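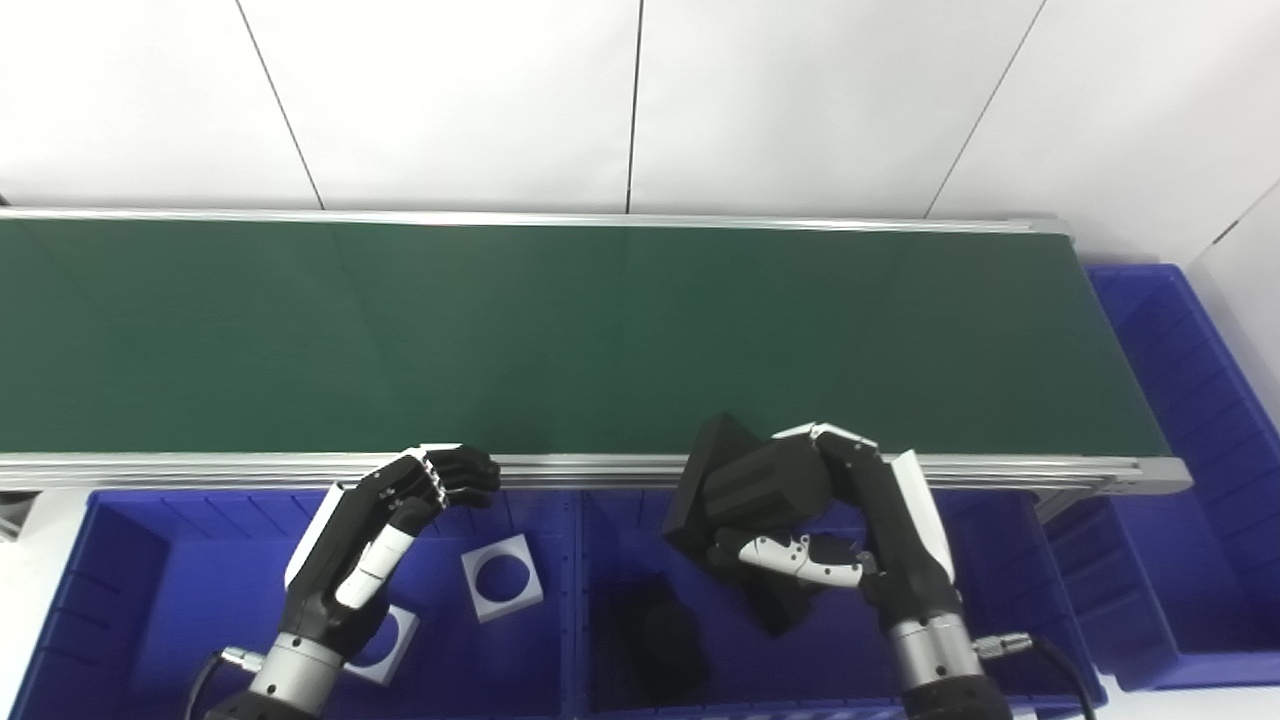
Buyers who ordered the Tveit sorting line for small-parts work have asked most often whether the bins may be changed without stopping the belt. They may. The bins stand clear of the belt frame, and a full bin can be drawn out and an empty one set in its place while the belt continues to run.

Tveit Sorting Conveyor with Bins
Supplied by Fivilberg Workroom Equipment

The Tveit is a flat belt conveyor for sorting, checking and returning small goods by hand or by machine. It is intended for training rooms, repair counters, parts stores and light packing areas in which items of different shapes must be separated into a small number of groups. The line is delivered with its support frame and a set of blue plastic bins.

Belt
The belt has a smooth dark green surface. Pale and black parts both stand out against it, and small items may be picked up without catching. The belt may be wiped with a damp cloth and mild soap. Solvents and stiff brushes should not be used, as they dull the surface and void the belt warranty.

The usable belt width is 313 mm. Speed is set by a dial and may be held at any point up to 40 feet per minute. For hand sorting, Fivilberg recommends that new users begin at the lowest setting and raise it only after a full session without missed items.

Frame and rails
Aluminum rails run along both sides of the belt. The near rail is a grooved profile, and the grooves accept standard sliding nuts, so that guides, label holders or a small shelf may be attached at any point along its length without drilling. End caps close off the frame. The supports beneath the belt are also of profile and are fixed to the rails with bolts, all of which are reached from the outside.

Bins
The bins are rectangular, open at the top and ribbed for stiffness. They are placed side by side below the near rail, with room for a further bin past the end of the belt. Each bin carries a load of 75 pounds. Customers commonly assign one bin to flat parts, such as square plates and covers, and another to rounded or bulky parts. The bin at the end of the belt is best kept for items that have passed the full length without being claimed. Lids and divider inserts are sold separately — see the Plostska storage range.

Placement
The line should stand on a level floor. It may be set along a wall, provided that the far rail can still be reached for cleaning. A plain, light wall behind the belt is preferred where goods are checked by eye. Cables should be led along the frame and kept clear of the bins.

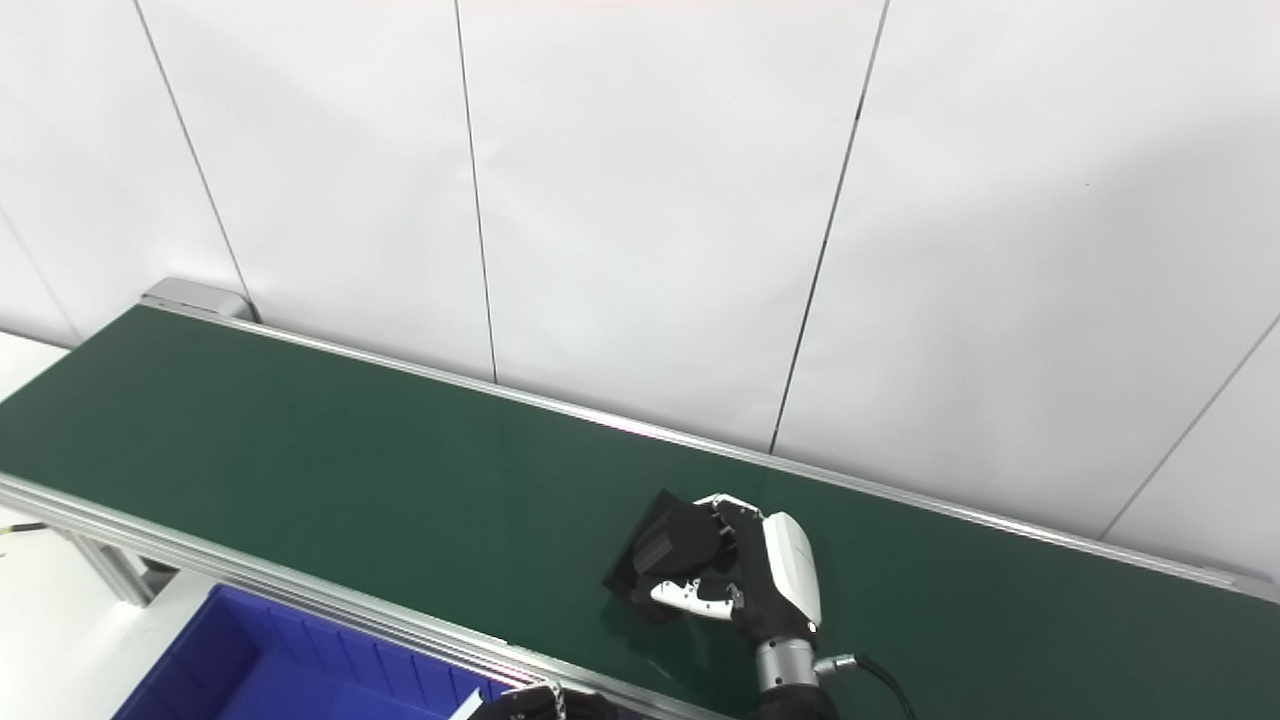
Ordering and delivery
The Tveit is offered in one standard length and may be ordered in longer lengths on request. Item numbers are as follows.

Tveit line, standard length, with bins: TV-640
Replacement belt, dark green: TV-640-B
Single bin, blue: TV-640-K
End cap, gray: TV-640-E

Lines are shipped from the Lavovham warehouse in two cartons and require two persons for assembly. Orders received before the end of September are delivered at the current list price. Schools and public training centers may apply for the institutional rate by attaching a signed purchase request to the order form.

Warranty and service
The frame is covered for five years and the belt for two. Bins are covered against cracking under normal load for one year. Claims should state the item number and the place of installation, and should be sent to the Fivilberg service desk. Worn belts are accepted for return at Lavovham free of charge — the original carton is not required.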